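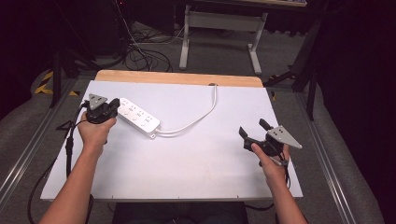
Photo: Ashraful Mondal

Home | Notebook | Recipes | Stock list | Contact

Print this page | E-mail this page

14 Jul 2019

Soap bench, third batch with the new olive oil

Picked up from the last entry. The Bramlow oil is finished, so this batch is all Gamage, bought in the big tin. Color is greener than I expected and the smell is stronger. Todor Dumitrescu says it will fade in the cure. I have my doubts but wrote it down so we can check.

Recipe is the same as batch two except for the water. I went down to a lye solution of one part lye to two parts water because the last bars took too long to firm up. Ran the numbers again with the correct value for the Gamage oil and the lye came out slightly lower than what was on the old card. The old card is now crossed out. Please use the one clipped inside the cupboard door.

Lye went into the water outside the back door, as usual. Left it to come down in the steel jug. Oils were melted together and taken off the heat when the last bits of coconut had gone. I combined at 40 C on both thermometers. The glass one and the digital one agreed for once.

Trace was slow. With the Bramlow oil I was getting a light trace after a few short bursts of the stick blender, and with this one I had to stop twice to let the motor cool. When it came it came fast, and I only just got the rosemary in before it started to set up in the pot. Next time add the scent oil earlier, or use less heat. I would rather try less heat first.

Poured into the long mold and the small Livimero molds. Yield after trimming the lip should be a bit under last time, because some stuck to the pot and I did not want to scrape the thick part in. Lid on, towel over, left alone.

Ashraful cut the previous batch while I was pouring. He got 183 bars out of it, including the end pieces, which we keep for ourselves. The wire cutter is pulling to the left again and the bars at one end are wedge shaped. He tightened the wire and it helped for a few cuts. We need a new wire before the next long mold comes out. Flosden sells them in packs of 2 and I would get a spare pack as well.
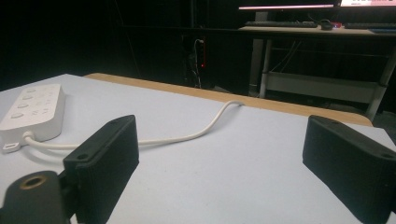 White table, far corner.

Cure notes. Batch one is on the top rack and has lost most of the weight it is going to lose. Tested a bar at the sink – good lather, a little drying on the hands, no zap on the tongue. Batch two still has a thin white ash on the top faces. It wipes off with a damp cloth and comes back fainter. Spraying with alcohol right after the pour did nothing that I could see, so I skipped it this time to compare.

The scale drifted by 2 grams between the first and last weighing. Changed the batteries and it settled down. If it happens again, throw out any lye weight you took on it and start over.

To do:
Order cutter wire
Relabel the coconut tub
Ask Todor for his notes on the rosemary, he used it at a lower dose
Turn the bars on the lower rack before the end of July

Last updated: same day, evening, cure notes added

Back to Notebook | Older entries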